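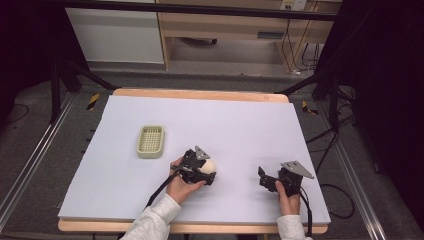
Okay, week 3 — Horace's Odes, and please bring the Latin even if yours is rusty! Last time we got as far as the question of how a Roman poet squeezes Greek meters into a language that doesn't really want to go there, and I promised we'd slow down and look at single words. Horace puts a word where he wants it and then makes you wait, sometimes for a whole line, before the noun it belongs to shows up. I'd like you to hold each adjective the way that black gripper has hold of the little cream-colored egg, pinched between the jaws, and don't let go until you've found its partner. Mark the pairs in pencil (arcs over the line work well).

Read 1.5, the Pyrrha ode, twice before class. The first stanza wraps the girl and the boy in roses and a cave, and the word order does the wrapping, so a smooth English version will hide most of what I want you to see. Then read 1.11 and tell me what you'd do with "carpe." Pluck? Harvest? I've changed my mind on this more than once since April.

The vocabulary sheet is on Plotix, up to 700 words, but you only need the starred ones for now. Scansion practice comes after the break — bring the long-and-short chart from the first handout.

Short paper: one ode, one word, 2,000 words at most. No summaries of his life, please, I've read plenty!

Print this page | E-mail this page

Home | Syllabus | Handouts | Readings | Contact

Last updated: August 2026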